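Gakgate 공개 시연 운영 설명서
제4장 의류 정리 시연의 준비와 진행

개정일: 6월 22일

4.1 적용 범위

본 장은 공개 행사 및 단체 방문 시 Stiltier 로봇으로 의류 정리 작업을 시연하는 절차를 규정한다. 시연실의 전원 및 비상 정지 설비에 관한 사항은 제2장을 따른다. 3월 이전에 배포된 설명서의 해당 장은 더 이상 사용하지 않는다.

4.2 시연 공간의 준비

1. 침대, 협탁, 수납장을 Dastine 배치도에 표시된 위치에 둔다.
2. 시연용 옷감을 침대 위와 바닥에 나누어 놓는다. 옷감은 개지 않은 상태로 둔다.
3. 팔의 케이블이 관절에 감기지 않았는지 확인하고, 침구 모서리와 손 사이의 간격을 점검한다.
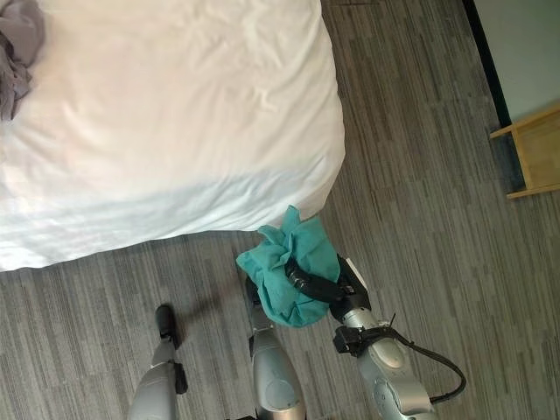
4. 바구니는 비운 상태로 수납장 위에 올린다. 손잡이 구멍이 막히지 않도록 한다.
5. 바닥 케이블은 로봇의 이동 경로 바깥쪽으로 정리한다.

주의: 단추나 금속 장식이 달린 의류는 시연에 사용하지 않는다. 끈이 긴 의류도 제외한다.

4.3 관람객 입장 및 안내

1. 입장 전에 관람 인원을 명부와 대조한다. 하루 입장 인원은 200명을 넘을 수 없다.
2. 시연 시작 전에 비상 정지 버튼의 위치와 퇴장 경로를 구두로 안내한다.
3. 안내가 끝나면 Mok 제어 화면에서 ‘시연 대기’를 선택하고, 상태 표시가 바뀔 때까지 기다린다.
4. ‘시작’을 누른다. 로봇은 양손으로 바닥의 옷감을 집는 동작부터 수행한다. 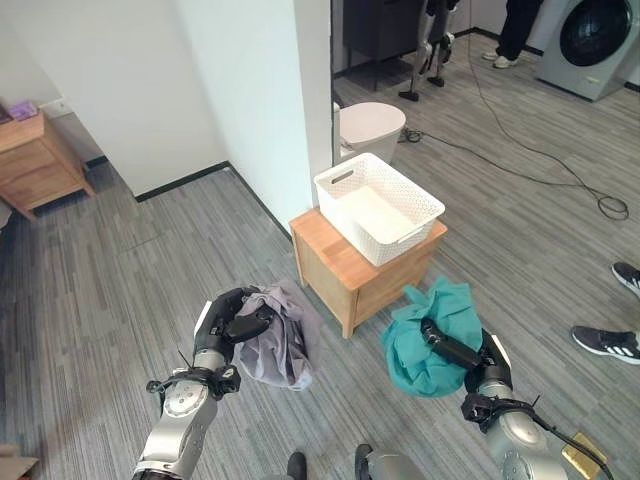
관람객이 로봇에게 옷감을 직접 건넬 수 있습니까?
옷감은 운영 요원만 다룹니다. 체험을 희망하는 관람객은 본 시연이 끝난 뒤 별도로 마련된 체험 순서에 참여할 수 있으며, 이때에도 운영 요원이 동행합니다.

4.4 파지 상태의 확인

파지 동작은 손목 카메라 화면으로 확인한다. 관람객용 화면에도 같은 영상이 송출되므로, 운영 요원은 시연 전에 렌즈를 마른 천으로 닦아 둔다. 확인할 때에는 옷감이 손가락의 안쪽 면에 닿아 있는지, 주름이 손가락 위쪽의 틈으로 말려 들어가지 않았는지를 살핀다. 밝은 배경 때문에 옷감의 윤곽이 흐리게 보이면 화면 밝기를 낮춘다.
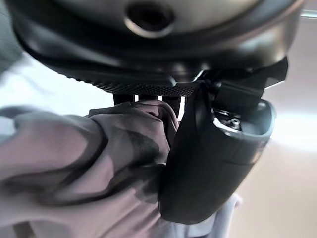 밝기를 조정한 뒤에도 윤곽을 구분하기 어려우면 동작을 일시 정지하고 조명 설정을 점검한다. 이 경우 관람객에게 정지 사유를 알리고, 점검이 끝나기 전에는 다음 동작으로 넘어가지 않는다.

참고: Mok 제어 화면의 파지 신뢰도가 97 미만이면 자동 진행이 보류된다. 운영 요원은 ‘다시 잡기’를 선택할 수 있으며, 같은 옷감에 대하여 3회까지 허용된다. 그 이후에는 해당 옷감을 제외하고 시연을 계속한다.

4.5 옷감이 끼었을 때의 조치

경고: 동력이 인가된 상태에서 손가락 사이에 손을 넣지 않는다.

1. ‘일시 정지’를 누르고 양팔이 멈춘 것을 확인한다.
2. 손목 카메라 화면에서 옷감이 접힌 방향과 손가락에 닿은 부위를 확인한다.
3. 제어 화면의 ‘손 열기’를 선택한다. 손이 열리지 않으면 동력을 차단한다.
4. 옷감을 접힌 방향의 반대로 천천히 빼낸다. 나사나 브래킷에 걸린 경우에는 당기지 않고 담당 기술 부서에 연락한다. 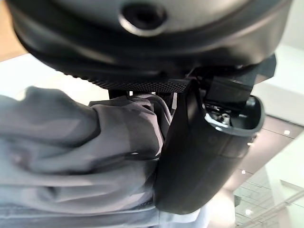
그림 4. 손가락 안쪽 면에 맞닿은 회색 천

4.6 시연 종료

1. ‘종료’를 선택하여 로봇을 대기 자세로 되돌린다.
2. 관람객이 모두 퇴장한 뒤 옷감을 회수하고 손상 여부를 기록한다.
3. 시연 일지에 정지 횟수와 제외한 옷감을 기재하여 Gakgate 운영실에 제출한다.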